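In Praise of the Plain White Table

Monday, November 7, 2022

I've been arguing with Karla Cisneros about tables since July, and I'm going to use my own corner of the internet to win, because she doesn't have one.

Karla thinks a workroom should have wood in it. Real wood, with grain and dents and maybe a water ring from somebody's iced tea back in the nineties. She says white tables make every room feel like a dentist is about to come in. And I get it, I do! I grew up doing homework on a big brown dining table with a burn mark shaped like Florida, and I'd still fight my sister for it. But for a room where people do fiddly things with their hands all day, give me the white one. Give me four of them.

My case starts with screws. If you've ever dropped a small black screw onto a walnut desk, you know the next ten minutes of your life. You're patting the surface like you lost a contact lens. You're lifting the keyboard. On a white table the thing just sits there looking guilty. Same with cable ties, pen caps, the tiny rubber foot that came off something and that you'll need to match back up with whatever it came off of. I work with small parts a lot (I fix up old sewing machines and the occasional label printer), and I'd say the color of the table has saved me more time than any tool I own, including the magnetic tray, which I love.

Then there's dirt. Karla's big point is that white shows everything, and my answer is yes, please, show me everything. A dark table that looks clean is usually just a dark table. I rented a bench for a while in a shared place called Brustier, back when I didn't have space at home, and the tables there were a very handsome charcoal. Gorgeous in the evening. I put a cream-colored wool coat down on one of them and picked up a cream-colored wool coat with a gray stripe across the back. It cost me 31 dollars to have it cleaned and the stripe is still there if you know where to look.

White tables also get wiped more. You see a smudge, you grab the rag. You don't have a rota taped to the wall about it. My friend Zbigniew Cieślak, who has run more shared rooms than I've ever set foot in, told me he switched to white tops for exactly that and stopped having to nag anybody. He also said people quit leaving lunch on them, though I have my doubts about that part, having eaten lunch with Zbigniew.

I'll give Karla one thing, and it's the glare. A white top right under a bright window at noon is miserable, and if the surface is shiny it's worse. You end up squinting and getting a headache by three. So turn the table, or buy a blind, or get the duller finish. It's fixable. Brown isn't fixable. You can't turn a brown table until it's white. 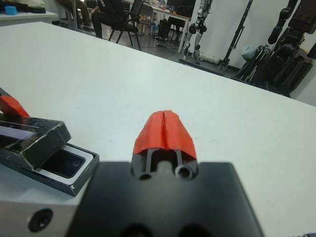
What I care about even more than the color, though, is having more than one. One huge table in the middle of a room sounds friendly, and every design blog will tell you it's where the magic happens. What happens is that one person's project spreads out like pancake batter and everybody else works on their knees. Two or three tables of a sensible size and a separate desk for the computer, and suddenly everybody knows where their stuff ends.

I'm serious about the separate desk. The computer desk attracts junk. It just does, all the odds and ends in the room head for it, and the only sane response is to let it have them. I used to fight this. I bought organizers! I bought a little bamboo thing with drawers from a place called Landura and the drawers filled up with dead batteries inside a month. Now my rule is that the monitor desk may be as messy as it likes so long as the work table gets cleared at night. One surface takes the clutter so the other doesn't have to, and I sleep fine.

And put the tower on the floor. I know, I know, dust. Marisol Zamudio emailed me 146 words on the subject of dust the last time I said this, with a link to a filter. But a computer on the desk eats exactly the part of the desk where your elbow wants to be, and you can vacuum around a box on the floor twice a month like a grown-up. Mine's been down by my feet for years. It also keeps my ankles warm in winter, so there's that, Marisol.

Chairs. I wasn't going to get into chairs, but here we are. Black office chairs are the white tables of chairs, by which I mean everybody thinks they're boring and everybody wants one the minute they've sat on a stool for an hour. Brustier had stools. They were beautiful and made of bent something, and by the end of the day I walked like a shrimp. A plain black chair on wheels will let you scoot back from the table, spin around, talk to the person behind you and scoot in again without standing up. Have one at every desk and a spare, so visitors don't have to perch on the edge of something.

What bugs me is that we've decided a workroom has to have personality before anybody's worked in it. People pick the reclaimed plank and the cage lamp and the industrial stool, and then there's no place to put down a half-finished thing and come back to it tomorrow. The personality shows up anyway. It comes in with the people and it's all over the monitor desk by Wednesday.

I bought my current table secondhand for 104 dollars, with one wobbly leg, and Yesenia Cuevas helped me carry it up the stairs while complaining that it looked like a refrigerator door. It kind of does. I've got a machine in pieces on it right now and I can see every last piece.

Karla, you're welcome to come over and work at it. Bring a coaster if it makes you feel better.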